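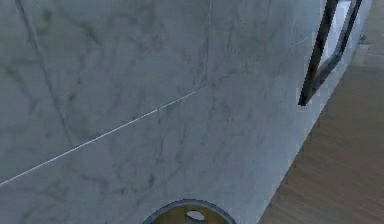
Will the thing wipe around the metalwork or just go near it and call the job done, came the question from the Skurstead housekeeping side this morning, and could somebody please put the answer in writing this time, where the night shift can read it too. Fair enough. I promised I would, so today's entry is longer than usual and I'll try to keep it in plain words.

21st December
Filed under: Workshop Notebook > Stone & Surfaces > Robot Trials

The short answer is that it wipes around the metalwork most of the time in the simulator, and we don't yet know what it does in a real washroom. Now the long answer.

We finished the batch of 1,000 simulated passes over the marble. Of those, 676 ended the way we want them to end, with the pad having covered the whole patch it was given and the arm back in its parked position. The rest stopped early, and by far the commonest reason was the dark frame. The planner gives it a wide berth coming in from the floor side, and then it can't find a way back to the strip of stone between the metal and the edge, so it waits for help. I would much sooner have it wait than scrape, and I said so at the bench, but I do understand that from a housekeeper's point of view a machine standing still in a washroom and asking for help is one more thing to look after.

The second trouble is the stone itself. Marble is lovely to look at and a nuisance to teach. The veins wander all over the place, and the Rocha planner took a good many of the darker ones for dirt and went back over them again and again, the way you might rub at a mark on a table before you notice it's in the wood. It also did something odd with the bright seam between the upper and lower slabs. It treated the seam as an edge, stopped there and began a fresh patch on the other side, which costs time and leaves the joint wiped by the very rim of the pad. We've now told it that a thin bright line on the same plane is a joint and should be crossed. I ran a handful of passes after lunch with the new setting and it crossed happily, but a handful is a handful. It needs a proper batch before anybody leans on it.

Texture quality: still soft where the stone goes nearly white, close to the tip of the metal bar. I've asked for a sharper version of that part. The planner is working from these pictures just as we are, and it has very little to hold on to when the surface goes smooth and pale.

Now for the part the question was really about, I think. When we had everyone from Skurstead over in November, the talk was polite while the arm was moving and got a good deal livelier once the coffee came out. What people wanted to know was who does what on the shift afterward, and I'm afraid our slides from Mitov had one line on that and it was about hours saved. I've been carrying the conversation around with me ever since, so let me set down what I took from it, and if I've got any of it wrong please write in the margin.

The low stone is the work that hurts. Kneeling on a wooden floor or a tiled one, reaching across, coming back up with a full bucket. Everyone agreed they would hand that over tomorrow. The part they don't want to hand over is the deciding – whether a room is fit to be let, whether a stain wants the mild cleaner or a call to the stone people, whether to leave a room alone for an hour. One of the longest-serving cleaners told us she can smell a leak behind a panel before she can see it, and that she finds such things while she's down there on her knees. I hadn't thought of that at all. If the arm does the kneeling, somebody still has to have a reason to bend down and look, and that has to be in the schedule or it will quietly go missing.

So I've changed the trial sheet. Each room now has a look-over written in by hand, before the arm starts, with time set aside for it. Mitov's first plan had one attendant minding 7 rooms at once. With the look-over and the calls for help at their present rate I can't see that working, and I've written back to say that 2 is the right number for the first weeks. They weren't thrilled! But a person running between rooms to free stuck arms isn't being spared anything, and we would be measuring how fast people can run.

I've also asked that the call for help go to the attendant's pocket as a buzz and not as a chime in the corridor. It's a small thing and it was mentioned over and over in November. The chime tells the whole floor that somebody has a problem, and the people who answer it don't care for that, and I wouldn't either.

On pay and hours I can't write anything useful here, as it isn't ours to settle at Fikum. I can say that we've asked for the training time to be counted as working time, and that the request is in the same letter as the room numbers, so it can't be read separately.

To do, for whoever opens this next:

– Rerun the full batch with the joint setting on. Same starting positions as before, please, so we can compare.
– Try the approach to the metal frame from the stone side first. I have a feeling the floor side is making it harder than it needs to be.
– Vein problem: the planner should give up on a mark after a second wipe and flag it for a person. Don't let it keep rubbing. On real marble that would be a polish complaint.
– Ask Skurstead what their frames and rails are like to the touch, whether they're firmly fixed or have any play in them. Our model is perfectly rigid and I doubt theirs are.
– Print the first part of this entry for the night shift board, in large type.

One more note before I close the laptop. I've been asked to send the 676 figure up the line for the quarterly summary, and I've done it, but with a sentence attached saying that every one of those passes was in a simulated room with no bottles, towels or guests in the way. Please keep the sentence with the number if you quote it. The pads for the real arm are in the cupboard under the long bench, still wrapped, and the key is back on its hook.

Print this entry | E-mail this entry

© Fikum Workshop. All rights reserved. Contact us | Back to top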